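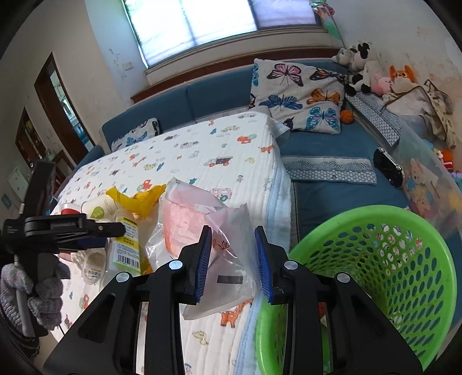 Student Robotics Club Publishes Its Tidying Project, Failures Included

CLILTITITZ, January 30, 2026 — The Zostuvska Student Robotics Club today released the first notes and recordings from Jiron, a student project that asks whether a simple two-finger gripper can be taught to clear up an ordinary messy room. The club's own answer so far is "not yet," and members say they would like that to be read before anything else on the page.

Jiron began last March after a club evening spent watching polished videos of household robots. Several members doubted that the machines would do as well on a soft bed covered with plastic bags as they did on a bare table. The project was set up to check.

Students work with a gripper held in the hand. They pick up everyday things in lived-in rooms, bags and bottles among them, and record each try. The recordings are then used to train a small program that chooses where the fingers should close. The plan is for that program to run on a robot arm later on.

"I joined because I didn't believe the videos, and I still don't believe most of them," said Viorica Dervishi, the student who leads the project. "A clear plastic bag on a white quilt is a hard thing to pick up when you have two rubber pads and no sense of touch. We have 900 recordings now. That sounds like a lot until you see how many of them are somebody fishing for the same kind of bag."

What the numbers say

Of the 900 recordings, the club set 500 aside for training. The rest were kept for testing or thrown out for poor lighting or a blocked view. In the first bench test, the trained program was given 19 items it had not met before. It chose a workable grip on three of them.

All three were stiff objects with straight sides. The program did not choose a usable grip on any bag, wrapper or piece of cloth. Members considered leaving the soft items out of the test and reporting a better score. They voted against it.

"Three out of 19 is a bad result and I'd rather print it than dress it up," said Haiyan Ding, who wrote the test rules. "My worry is the opposite one. If next term's score is much higher, I'll want to know who made the items easier."

Faculty adviser Sorin Gashi said he had been asked more than once whether the project would lead to a product. "No," he said. "It may lead to some students who can read a claim about a robot and ask how many tries it took. I can't promise more than that, and I'm wary of student projects that do."

Doubts inside the club

Not every member thinks the approach is sound. Ulla Räsänen, who handles the training runs, has argued that a person holding a gripper makes small corrections with the wrist that no cheap arm will be able to copy. Her written objection is included in the release, along with a reply from Dervishi that concedes most of it — the two still disagree about what to do next.

The club has agreed to one change for the spring. Each recording will be marked with the number of tries the student needed, a detail missing from the first batch.

Jiron will be entered in the Becerra Student Automation Challenge in March, in the open projects class. The club does not expect to place.

About the club

The Zostuvska Student Robotics Club is open to all students, with or without experience in building or programming. It meets during the school term in Cliltititz. The notes, test rules and full list of failed grips are free to use for classes and other clubs. Printed copies can be requested through the club office.

Press contact: Eleni Delić, Zostuvska Student Robotics Club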